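Pitch and Kit Check – Brikedlow Juniors, February 1, 2026
Checked by Inese Hunt

Goals: PASS, with a note
I leaned on all 4 frames and gave the crossbars a good shake. The far one at the road end still rocks a bit, so I put an extra sandbag on the back bar and want it looked at again before the March fixtures.

Playing surface: PASS
Soft down the left touchline but no holes! I'd keep the passing squares on the other side until it firms up – the small ones were turning ankles there last winter.

Nets and clips: FAIL
Two clips snapped on the near goal and the loose edge hangs right where a keeper's foot goes. Tin-yau Sin has the spares (shed key is 119, same hook as always).

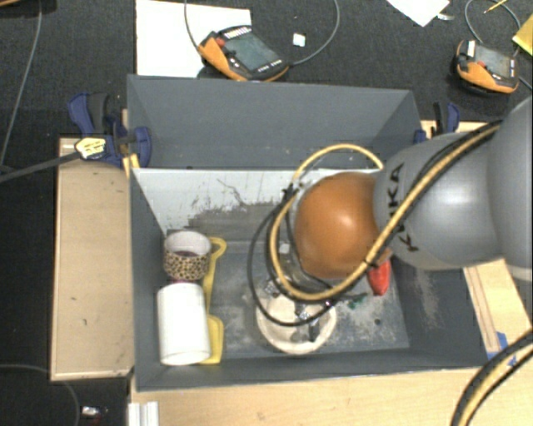

KUKA arm over a gray open-top box.

First aid bag: PASS
Ice packs and tape topped up. Shuk-fan Kwok took out the old spray, which was well past its date, and I've signed it off in the book on page 222.

Floodlights: NOT CHECKED
I got there in daylight and couldn't stay, sorry. Cheuk-hei Yu, could you run them before evening training and write the result in here?

Footwear and shin pads: PASS
Everybody had pads on for the warm-up, though I sent one lad back to tie his laces (twice). Please look at studs too, I found a sharp one on a borrowed pair.

Next check: Ngan-ling Lu, starting with the sandbags.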